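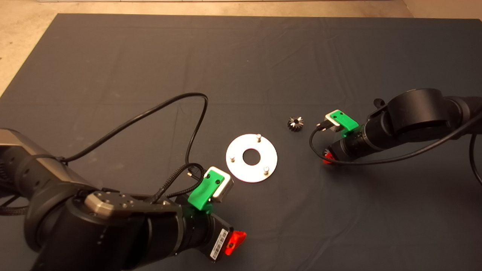 When I moved to Privik I was told by almost everyone that a concrete floor is easy. You sweep it, you wash it, finished. I have now lived with one for two winters and I would like to disagree a little. A concrete floor is easy to clean but it is not easy to work on. Everything you put down makes a noise, small screws run away to the wall, and if you kneel on it for one hour you will remember it the next morning on the stairs.

So this post is about a gray cloth. I know it is not a big subject, but I have wanted to write about it since the beginning of February, and my last post was so long about taxes that I think I am allowed.

The floor in my back room is beige, a color I did not choose. The cloth is dark gray and large, and when it is spread out it covers nearly all the floor, only a pale strip stays along the wall side. I bought it at Plumia, the fabric shop near the Amitz bus stop, where they sell the ends of rolls cheaper. I first wanted a light one, because the room has only one window and I thought that a light cloth would make it more friendly. The woman in the shop unrolled both on the counter and put her white tape measure on each one. On the light cloth the tape nearly disappeared, on the dark one you could see it from the door. I took the dark one and I never regretted it.

I use it for all work which is too big for the table. Last month it was the old shelf, before this it was the suitcase of my mother with the broken wheel, and sometimes it is only sorting. I like sorting very much. I take a drawer, I turn it over in the middle of the cloth and then I sit down next to it with tea. My system is simple: what I know goes to the left, what I do not know goes to the right, and what is broken goes directly into a bag by the door, before I start to feel sorry for it.

The white things are the nicest to work with on this cloth. There is a flat white round plate in my collection, with a round hole in the center, and on the bare floor I could have stepped on it three times without noticing. On the cloth you see the circle at once, and the dark hole in the middle of it. I must confess I still have not decided what this plate is. I thought first of a cover for a pipe, the kind that sits against the wall, but I held it to every pipe in the apartment and it belongs to none of them. At Rizk, where I buy my screws, the man turned it over twice and said it could be a spacer or it could be part of a lamp. Then he offered to throw it away for me. I said no thank you and took it home again.

My friend Nadine Darwish thinks that I should make a rule for such objects. Hers is one year in the box and then out. I have tried this rule. The difficulty is that I forget when the year began, and when I find the object again I am so pleased to see it that I give it another year.

About the wrinkles. Some of you asked under my post on the curtains if I iron everything, and the answer is no. I do not iron the floor cloth. It has creases from the folding and it has some soft wrinkles all over, and if I pull one side straight the other side moves. In the beginning this disturbed me a lot. I tried heavy books on the corners, and I tried double-sided tape, which left gray hairs on the concrete -- it took me an evening with a scraper to remove them. Now I lay it down, I walk one time around it, I push out the biggest folds with my foot and I start. Also I do not care anymore if it lies parallel to the wall. It is always a little diagonal and the work does not become worse.

For washing, I have learned these things:

Shake it outside first, two persons if possible. Alone it is like fighting with a sail.

Cold water and a small amount of soap. The first time I used warm water and the color came out a bit, and one of my towels is now also gray.

Do not put it in the dryer. I hang it over the stair rail overnight and turn it in the morning, when the neighbors have gone down.

Roll it, do not fold it. I wrote this on a piece of paper and put it on the shelf, and still I fold it, because the roll is too long for the closet.

I read on a home improvement page that one should buy a real workshop floor with foam tiles that lock together. Maybe it is better for the knees. But the tiles would stay there always and I want to have my room back in the evening, and for the knees I have an old sofa cushion. With a cloth you can also take all four corners and lift everything together, with the crumbs and the dust and the small nails, and carry it to the bin. I only recommend that you look first what is in it. I lost a very good pencil sharpener this way.

Next on my list is the box of cables, which I have been moving from one side of the room to the other since I came here. I believe there are chargers inside for telephones I had before I could speak this language. If someone has a good method for cables, please write it in the comments, and please not the one with the toilet paper rolls, I have tried it and the cables won.

And if you know what the white plate is, write that too. It is back in the right-hand pile.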